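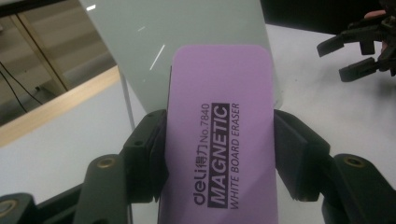
Accueil – Le carnet – Outils – Essais – Archives – Contact
Dernière mise à jour : mars

Carnet d'atelier, mars, vers 15 h

Je reprends le cahier après une semaine un peu décousue, et je m'excuse d'avance auprès des collègues de Helgate qui vont devoir relire mes pattes de mouche. La question du mois reste celle que Burero nous a posée à l'automne, toute bête en apparence : est-ce qu'une machine peut nettoyer un tableau blanc aussi bien que quelqu'un qui passe devant en allant chercher son café ?

Pour l'instant je réponds : presque, et ça dépend des jours. Prendre la brosse, ça va. La nôtre est une deli 7840, la mauve, magnétique, et les mors plats la serrent bien par les deux côtés. Avec un bloc rectangulaire comme celui-là on a de la chance, j'aimerais pouvoir en dire autant des éponges ! Le petit tableau posé sur la table brille beaucoup sous l'éclairage du plafond, et je soupçonne que le modèle Clurnon prend parfois un reflet pour un trait de feutre. À vérifier volets fermés.

Bilan des démonstrations à la main : 39 gardées, 4 jetées (deux par ma faute, je parlais en même temps et j'ai oublié d'effacer). Ensuite on a laissé Clurnon se débrouiller seul, 15 passages. Il va volontiers au milieu du tableau, il néglige les coins, et surtout il appuie trop peu. On voit bien le geste, il est même assez joli, mais il reste un voile gris derrière. Un enfant de six ans appuierait plus fort sans qu'on le lui demande.

Reste le deuxième bras. Chez Yeo ils tiennent le tableau d'un côté pendant qu'ils frottent de l'autre, et je crois qu'ils ont raison – sur un support léger, tout recule dès qu'on pousse un peu. J'essaierai ça avant de toucher aux réglages de force.

À faire : racheter des feutres (le vert est mort), essuyer les mors à l'alcool, refaire une série avec des traits vieux de plus de 2 jours, qui s'accrochent autrement que les frais. Et ranger la table, je le note ici pour la troisième fois.

Commentaires

pince_molle : Pour les coins, on a eu le même souci avec une raclette à vitres. On a simplement commencé les démos par les bords et ça allait déjà mieux.

atelier_du_fond : Et pour plier le linge, vous en êtes où ? Je demande pour ma pile de torchons.

L'auteur du carnet : Le linge, c'est toujours non, gardez vos deux mains. Merci pour l'idée des bords, j'essaie demain matin.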